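Binevden Fold: data card

Summary
Binevden Fold holds 3,000 episodes of two-arm paper folding, recorded for the insert line at Pisitz. The task is folding one colored sheet on a flat table with two grippers. Version 9 replaces all earlier releases.

Workplace context
Inserts at Pisitz were folded by hand by a crew of 14. Under the September plan, folding of single sheets moves to the arms. Crew members load stock, check creases and clear jams. Card stock and multi-sheet inserts stay manual.

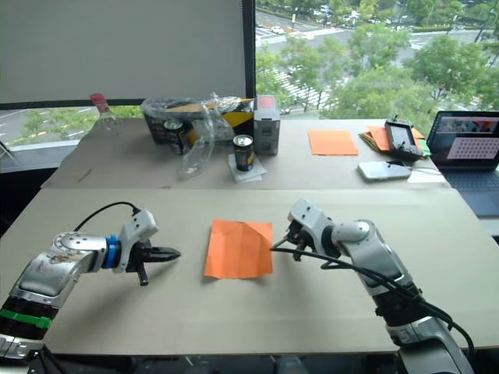
Job grades did not change with the transfer. Each operator gets 15 hours of paid training on the Rirgate console, and any operator may stop a cell without a supervisor's approval. Stop events are logged by cell, never by name.

Episodes
An episode covers one sheet. Labels: approach, grasp, fold, press, release. Failed folds are kept and flagged. 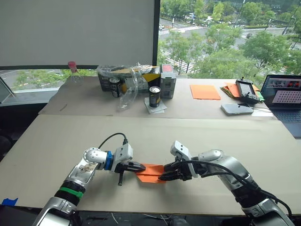 Text and maintenance: Svatopluk Jurčo, Bodin

Known limits
Lighting varies with daylight. Background objects were not standardized. Do not use the fold times to set output targets for staff; they include operator pauses.

Access
Requests go through the Bodin data desk. Cite the version number.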